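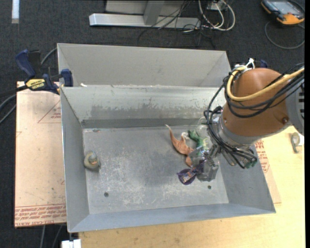

Figure 13. The Dikero picking cell with the arm lowered over the right side of the bin. One object sits by itself near the left wall. Note the bar clamp at the rear left corner and the zip ties on top of the arm housing.

Section 4: Seating the Bin and Dressing the Cables

By the time you reach this section you should have the arm bolted down, the controller powered up once and shut off again, and (we hope) a cup of tea within reach but well off the bench. What's left is the part of the set-up that people tend to rush. Set aside an unhurried morning for it. A bin that shifts by a few millimetres will have you chasing odd little faults for weeks, and most of the calls that come through to the Ovley workshop in November, when the new cells go into the schools and labs, are about precisely that.

You will need the sheet-metal bin, two bar clamps, a packet of zip ties, side cutters, a soft brush, a 600 mm steel rule and the set of mixed test objects. Any small, oddly shaped things will do for the test set. Try to have at least one soft item, one clear plastic one and one with long limbs or tendrils, as these behave very differently in the fingers.

CAUTION: Switch the arm off at the controller and press the emergency stop before reaching into the bin. Do this every time, even for a scrap of wrapper.

4.1 Seating the bin

1. Clear the tabletop and brush it down. Grit under the bin is enough to make it rock.

2. Lay the spacer sheets where the bin's edges will sit. Acrylic sheet does very nicely, and you can leave the printed protective paper on. If the bin still rocks, slip a small packing block under the low corner.

3. Set the bin down with the tall rear panel facing away from the operator's side and the long slanted front wall towards you. Check that you can see the round holes near the front of the floor and that nothing has lodged in them.

4. Measure from the arm base to the nearest bin wall at the front and again at the back, and nudge the bin until the two figures match. The far wall must be no more than 900 mm from the arm base, or the gripper will not reach the objects that roll over there.

5. Fit the first clamp at the rear left corner, the one farthest from the arm. Bring the pad up snug to the metal and tighten until the bin no longer moves when you lean on it with the heel of your hand. Folded sheet is easily dented, so please don't heave on the handle.

6. Fit the second clamp wherever it holds the bin firmly and stays out of the arm's way. We can't give you one right spot for this, as benches vary so much. Swing the arm through its reach by hand, with the power off, before you settle on it.

Note: The bin floor will scratch and scuff with use, and quite quickly too. A worn floor is fine. Replace the bin only if you find a raised burr or a split fold. If the Sönmez vision package is installed, run its background capture again once the new bin is in.

4.2 Dressing the cables

1. Lay the heavy yellow cable over the arm housing in one broad curve. It should never be pulled straight at any point in the arm's travel.

2. Bring the black gripper cables along beside it, then loop them out and under the collar to the gripper. Leave a generous loop here - more than looks tidy. The wrist needs it when it turns.

3. Tie the cables on top of the housing. Pull each zip tie until it grips, then back off your enthusiasm a little, because a tie that bites into the jacket will have to come off again.

4. Turn the wrist by hand to the end of its travel in both directions and watch the loop. If it catches on a finger linkage or brushes the floor of the bin, redo step 2.

5. Trim the loose ends of the ties once you are happy with the run. Some folks leave them long for the first few days in case of changes, and we have no quarrel with that.

CAUTION: Keep the handheld controller out of the arm's reach and its cord away from the bench edge where sleeves can snag it.

4.3 First picks

1. Place the test objects in a loose heap on the arm side of the bin, touching and overlapping, and set one apart near the opposite wall.

2. Release the emergency stop, start the Rirnix pick program and choose Slow.

3. Watch the gripper come down. The fingers should stop clear of the floor. If you hear metal on metal, stop the arm and raise the floor height in the Bin menu by one notch.

4. Let it run for 34 picks without helping. It's very tempting to tidy the heap between tries, but do keep your hands out, and write down which objects it drops.

5. Check the clamps and measure the bin as you did in 4.1. If it has crept, tighten up and run the picks again.

Clear and shiny objects will be missed more often than the rest on a fresh cell. Leave the settings alone for now and carry on to Section 5, where the lighting is adjusted.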